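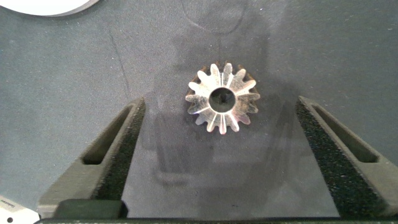
Which side of the plane should we sit on for the first sight of the mountains coming into Skivmont?

Left, if you're flying in from the south, and as far forward of the wing as you can get. The peaks come up in the last half hour before landing and the right-hand side gets mostly farmland.

4 minute read

Print this page | E-mail this thread

Filed under: Trip Talk > Going Back > Lorkavar and the Valleys

tinkettle
Thanks for that, left it is! I should say a bit more about why I'm asking. My gran left Lorkavar when she was 8 and never went back, and my mum and I are finally going in October. Neither of us has been. We've got the flights to Skivmont booked (window for Mum, she's already claimed it) and then we want to get up to the village gran came from, above Drarkgate. Is it mad to do it all in one day? We land at lunchtime. Mum is 71 in her knees if not in the rest of her, and she would rather have one long day than unpack twice.

saltmarsh_sid
Don't do it in one day. I did exactly that my first time and got to Drarkgate in the dark with a grumpy driver and a bag of crisps for supper. The road is fine but it's slow, and in October the light goes early up there. Stay a night in Skivmont, have a proper dinner, set off after breakfast.

plumduff
I disagree with Sid, sorry! We went straight up from the airport and it was the best bit of the whole trip. The plane was full of families going home, everybody passing biscuits over the seats and one old chap singing very quietly to himself as we came down, and I was so wound up by the time we landed that I couldn't have sat in a hotel if you'd paid me. There's a shared minibus from outside arrivals. It waits for the lunchtime flight, or it did when we went.

saltmarsh_sid
It did for you. It didn't for me, the flight was late and it had gone. That's how I ended up with the grumpy driver.

tinkettle
Ah. Right. So what does a car cost if the minibus has gone?

saltmarsh_sid
I paid 800 in local money, which everyone in Drarkgate told me was far too much. I'd still have paid it, mind you, I was freezing.

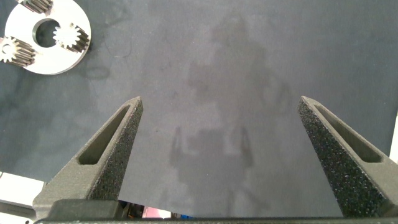
And bring cash for that, small notes if you can get them. The machine in the arrivals hall only wanted to give me big ones and the driver swore blind he had no change. I'd also say sit in the front if you get carsick, there's a long run of bends after the reservoir and I had my eyes shut for most of them.

hobnail_hetty
Can I put in a word for Saliba? It's the little town before the bends start and people drive straight through it. There's a guesthouse over the bakery with 4 rooms and the lady who runs it does a bean stew I still think about. You could land, drive as far as Saliba, sleep there and be in Drarkgate by mid morning. Your mum gets her moving day and her knees get a bed.

plumduff
Oh I like that. Didn't know you could stay in Saliba. We only stopped for the loo.

tinkettle
Hetty, that might be the answer! Though it is unpacking twice, and I'll have to sell that to Mum. Do they speak any English at the guesthouse? I've got gran's kitchen words and not much else. I can say "wash your hands" and "eat, you're thin" and a rude thing about goats.

hobnail_hetty
You will be fine with "eat, you're thin", they'll be saying it to you. Her daughter has English and picks up the phone in the evenings. I don't think they do e-mail, or if they do I never had an answer.

saltmarsh_sid
Saliba is a fair compromise. I still think Skivmont deserves a night though, the old quarter is lovely and people treat it as an airport with a town stuck on.

plumduff
Do that on the way home then. You'll want somewhere soft to land after the village. I cried all the way back down the hill and was very glad of a hot bath. Do you know which house was your gran's?

tinkettle
Only that it was by the upper spring and had a walnut tree. Mum has one photograph, with gran squinting on a step and half a door behind her, and we're going to take a copy to leave with someone if there's anybody to leave it with. I've been trying not to expect too much. The tree's probably long gone.

hobnail_hetty
Ask at the shop by the church. They passed me along to three different kitchens, and I had coffee in every one of them, so don't plan anything for that afternoon.

tinkettle
Will do. I'm ringing the Saliba guesthouse tonight, once Mum's off the phone to my aunt, who now wants to come as well and would also like a window seat on the left.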